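Memorandum on the Matter of the Second Arm

The following was entered into the record of the Nandley Depository in September, at the request of the Office of Equipment and Supply, and was read aloud in full before the vote.

1. Background. The Depository holds small objects left to it by the residents of Nandley and the surrounding townships. It has held them for longer than its charter can account for, the first pages of the charter having been lost to damp. Objects are received at the east counter, given a number, and placed on a shelf. They are taken down once each year, turned, and put back. The charter requires the turning. It does not state a purpose for it, and the Office has never been asked to supply one.

2. Present equipment. The turning was done by hand until the purchase of the first arm, a Pavier bench model, which was delivered in 2 crates and installed in the north aisle. The Pavier has given good service. It is slow on the upper shelves and cannot reach the back of the deep ones, where the older deposits are kept. Those continue to be turned by the Keeper of Shelves, Assunta Guerra, using a padded hook of her own design.

3. The request. Mrs. Guerra informed the Office in writing that she intended to retire at the close of the year and that the hook would be leaving with her. Her letter ran to four lines. It asked that the Depository either buy a second arm or find a person with her length of reach, and it expressed no preference between the two. The Office advertised the position. There was one reply, from a man who wished to know whether he might withdraw his late aunt's thimble. He was referred to the east counter.

4. Quotations. Two suppliers were invited to bid. Pavier offered a longer version of the present model, with a service contract of 11 years. Siqueira offered a machine that had not yet been built, and proposed that the Depository judge it in simulation before committing any funds. The Siqueira bid was the lower by a good margin. The Office noted that a machine which did not exist could be expected to cost less than one which did, and the remark was struck from the minutes at the bidder's request.

5. The trial. The Siqueira representative set up a screen in the reading room at 4 in the afternoon. The firm had prepared a modeled room for the purpose, with shelving of its own choosing, and the representative explained that the true aisles would be measured later, upon receipt of a deposit. Members of the Office took chairs. Mrs. Guerra stood, as is her custom.

The session went forward without incident for the better part of an hour. The representative spoke of joint limits, of payload, and of the price of spare fingers, which are sold in pairs and may not be bought singly. The Deputy for Accounts asked whether a finger could be carried over from one budget year to the next. It could. The Deputy for Buildings asked what the floor would have to bear, and was given a figure that satisfied him.

Mrs. Guerra then asked for the picture to be held still. She went up to the screen and remained in front of it for some time. A print was made of the view that held her attention, and it is entered here as part of the record.

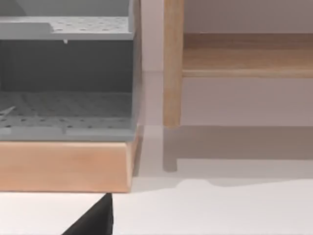

Exhibit C. Siqueira trial, reading room session. Tip of the gripper finger below the wooden base of the gray organizer; shelf unit at right.

Asked to state her concern, Mrs. Guerra put her own finger to the far left of the print, where a small pale piece lay at a slant on the lower gray shelf. She asked what it was. The representative consulted his notes and said that he believed it to be part of the room. She asked who had left it there. He said that no person had left it there, as the room was a calculation and had no door.

"Then it has no number," said Mrs. Guerra.

The representative agreed that it had no number.

"And when is it turned?"

He replied that the trial could be run again from the start as often as the Office liked, and that the piece would be found each time exactly as it was. Mrs. Guerra said that this was what troubled her. She asked that her objection be entered, and it was entered.

6. Discussion. The Office took up the objection in closed session. It was the view of the Deputy for Accounts that the charter applies to objects received at the east counter and to no others. The Deputy for Buildings held that the charter says only "in the keeping of the Depository," and that a room shown on the Depository's screen, on the Depository's current, might be found to fall within those words. The surviving pages were sent for. They were consulted at length and supported both readings.

A letter was sent to the sister institution at Prostitberg, which has operated longer and is thought to have faced similar questions. The reply stated that Prostitberg turns everything — including the ledgers, the lamps, and on one occasion the visiting auditor — and has found this simpler.

7. Recommendation. The Office recommends purchase of the Siqueira arm on the following terms. The deposit is to be paid from the equipment reserve. One pair of spare fingers is to be bought in the present year and carried over if unused. The supplier is to surrender the modeled room to the Depository along with the machine, in working order and with all its contents. The small slanted piece is to be given a number.

The motion carried. Mrs. Guerra has agreed to stay on through the first turning. She has left the hook at the east counter, where it was received, entered in the book, and placed on a deep shelf toward the back.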